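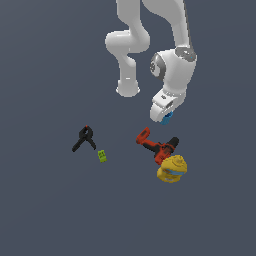
22 November 2022
By Eun-seong Min
2 comments · 272 shares

Speaker notes: Keeping a shared allotment shed in order

Slide 1. Thank the Lim Road growers for the room. Say the talk is for sites with one shed and a lot of keys.

Slide 2. How our shed at Botia got into a mess. No labels, no list, three half-used bags of bone meal. We spent more than 400 pounds in two years replacing tools we already owned.

Slide 3. What we changed in July. Everything came out onto the grass. Duplicates went to the Flurkon site. Hooks at shoulder height for spades and forks, hand tools in shallow trays. Pause for questions about hooks, there are always some.

Slide 4. Borrowing. One book on a string by the door. Write your plot number and the tool, cross it out when it's back.
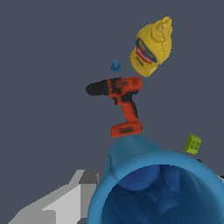

Zotent wrote to say that the book went mouldy at their site within a winter, and that they now use a slate and chalk. Read this out and ask who has tried either.

Slide 5. Sharpening. Hoes and shears in early spring. Show the flat file and pass it along the rows.

Slide 6. Contact details. Leave up during tea.

We use cookies to improve this site. Accept | Manage settings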